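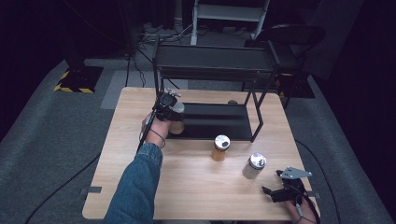 Handout 4: Pitching a story to a trade reporter

Last time we talked about working out who your audience is, and I promised we would get to the part everyone seems to dread, writing to a reporter you have never met. It's a lot less scary once you've done it a few times (I still reread mine far too often before I send them).

Before you write

Read what the reporter has been publishing lately. I mean really read it, with a cup of coffee, all the way down to the last paragraph. You are looking for the kinds of companies they cover, whether they like figures or people, and what they seem tired of. If your news doesn't fit, find somebody else on the desk and save your good idea for them.

The subject line

Say what the news is in plain words. In our practice case, Sadau is a small furniture firm opening a repair shop in Tondside. Compare these two:

Exciting announcement from Sadau!
Sadau to open furniture repair shop in Tondside in May

The second one can be understood by a person with a full inbox and a deadline, and those are the people we're writing to.

The body of the email

Keep it under 80 words for this course. I know that feels stingy, and I'm a fine one to talk, but you'll be surprised how much fits. Put the news in the first sentence, then why this reporter's readers might care, then who is free to be interviewed and when. Paste any background underneath your signature. Attachments from strangers tend to stay closed.

Following up

Wait 2 working days, then send one short, friendly note in the same thread. If you hear nothing after that, let it go and keep the relationship for another day. Please don't phone to ask whether the email arrived!

A word on exclusives

If you offer the story to one reporter first, keep your word. In the Stestivance case (pages 20 and following in your reader) the same "exclusive" went to two papers on one morning, and both dropped it. Think about how you would have written the apology, as we'll begin with that next time.

To hand in by 4/17/19

One pitch email for Sadau, with subject line, and the follow-up note to go with it. Bring a printed copy for your partner to mark up.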